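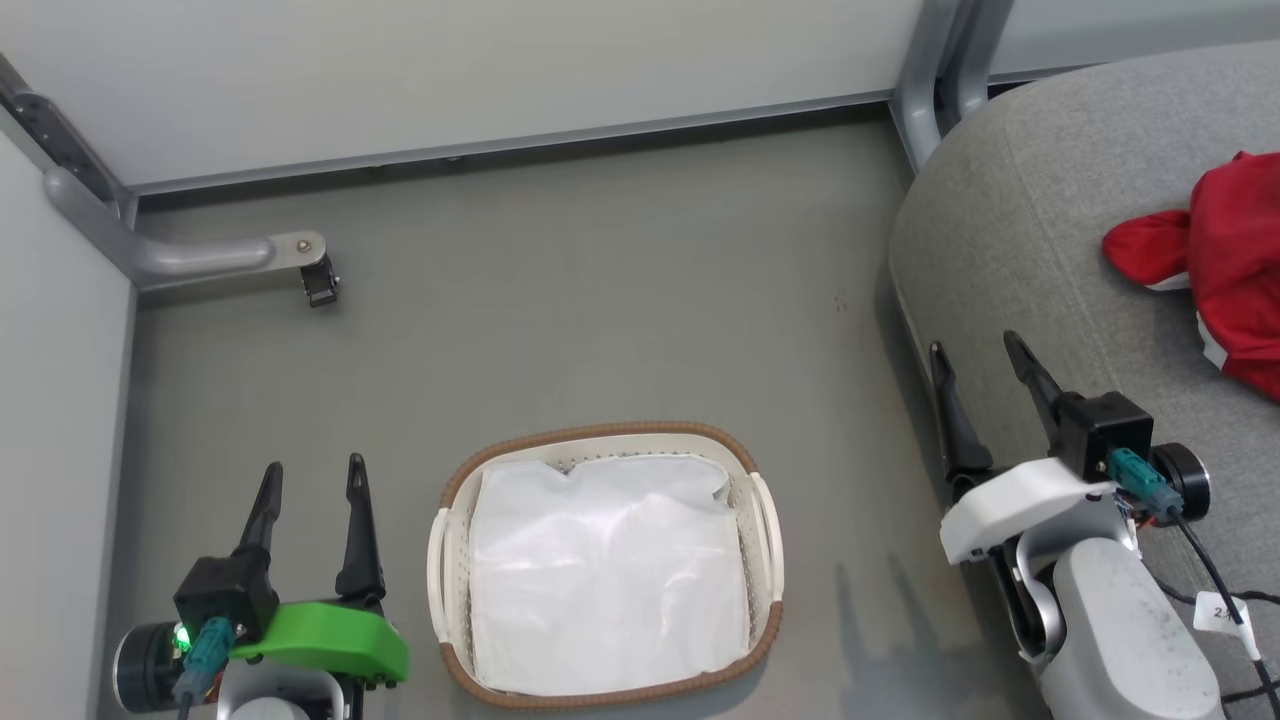 Home Storage > Baskets and Trays

Skostura Storage Basket with Cord-Style Trim

We have been selling baskets for long enough to know that most people come to this page with one particular mess in mind. It might be the blankets that slide off the back of the sofa, or the post that gathers by the front door, or the small mountain of toys that has to be cleared before anyone can sit down of an evening. The Skostura was chosen with all of those in mind, and it has quietly become the basket we recommend first when a customer rings up and isn't quite sure what they want.

It's a cream-white basket with rounded corners, a pattern of small holes through the sides and a brown cord-like trim around the rim. There's a cream-white handle on each short side, so you can pick it up with both hands and carry it from room to room without having to hug it to your chest. The colours are gentle ones — they sit nicely with grey floors, pale walls and most kinds of upholstery, and they don't shout for attention if you leave the basket out all week (and we do, at home).

The holes are there for more than looks. Air can move through the sides, so knitwear and spare towels keep fresher than they would in a closed box, and you can get a fair idea of what's inside without tipping everything out. If you plan to keep small things in it, such as pegs, crayons or those tiny bricks that hurt so much underfoot, we'd suggest lining it first. A folded pillowcase does very well, or you can order one of our Gastent cotton liners, which come in plain oatmeal or a narrow blue stripe and can go in the wash with everything else.

Where it works well

In the living room it makes a good home for throws and cushions, tucked beside an armchair where you can reach down for a blanket without getting up. In the hall it will take scarves, hats and the dog's lead. Several customers have told us they keep one at the foot of the stairs for all the bits that need to go up, and we liked that idea so much that we now do the same. Bathrooms are fine too, so long as the basket isn't left standing in water.

We'd steer you away from using it for logs or coal. The dust gets into the holes and is a real nuisance to shift, and the Sheehan log carrier is much better suited to that job.

Size and weight limit

The Skostura stands 305 mm high and will hold up to 12 kg when it's lifted by the handles. It will take more than that if it's staying put on the floor, but please don't carry it fully loaded with books. Your back will thank you as well!

Looking after it

Wipe the body with a soft, damp cloth and a drop of washing-up liquid, then dry it with a towel. An old toothbrush is handy for the holes if crumbs have got in. The trim is best brushed lightly and kept away from bleach, and it's wise to move the basket out of strong sun if it lives in a conservatory.

Delivery and returns

Each basket comes in a plain cardboard box with very little packing. We send orders out from our Soltton warehouse, and anything placed before noon usually leaves the same afternoon. We've sent out about 3000 of these now, and the box has held up well on the whole, but if yours arrives with a knock do let us know and we'll put it right.

Every basket has a guarantee of 2 years against faults in the handles and rim. If you simply change your mind, send it back unused and we'll refund the price of the basket. The next delivery of the larger size is due in December — leave your email address in the box at the foot of the page and we'll write to you when it's in.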